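3rd June

Bookbinding bench, Henotwood. Damp start, window shut until lunch.

Carried on with the Koskela parish register. The boards are sound but the spine had been reglued at some point with something brown and brittle, probably animal glue put on far too thick. Poulticed it with wheat starch paste, left it under polyester for 40 minutes, then lifted the softened glue with the bone spatula. Two passes near the head, one everywhere else. The old mull came away with it in strips. Kept the strips in an envelope with the register in case Mestville want them.

The sewing is better than I wrote in January. I had put down the whole of the back half as broken, but the thread has only gone at the kettle stitch on the last 4 sections. Those can be resewn through the existing holes without pulling the book. Will use the 18/3 linen, waxed, and take it one section further in so the new thread has something to hold on to.

Guarded the torn folds on section nine with the thin kozo. The first guard went on crooked and I took it off again while the paste was still soft. Tried the thicker kozo on an offcut as well, but it makes the fold stand up and would swell the spine.

Paste notes. The new batch of starch is thirstier than the old one. At my usual mix it set like rubber, so I thinned it and sieved it twice. It keeps three days in the fridge, no longer, whatever the lid says. Please date the jar if you make some.

Onni Mäkelä looked at the leather in the afternoon. He thinks calf, not sheep, going by the grain at the turn-ins, and I agree now that I have had the lens on it. There is red rot along both joints. Consolidant first, one coat, and leave it overnight before anybody touches the joint. He would reback in toned Japanese paper and skip new leather altogether. Cheaper, and it suits a book that will be opened perhaps twice a year. I will put both to Mestville and let them choose.

Press: the left screw on the Kemo is binding again about halfway down. Cleaned and waxed it, some improvement. Do not force it.

To do: resew the end sections, line the spine, cut new endpapers (grain parallel to the spine this time), order more blotter.
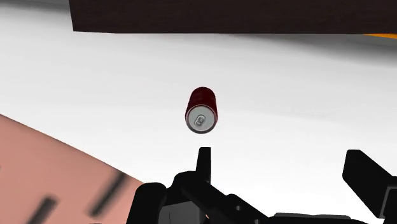 Red can, silver lid and pull tab. Render.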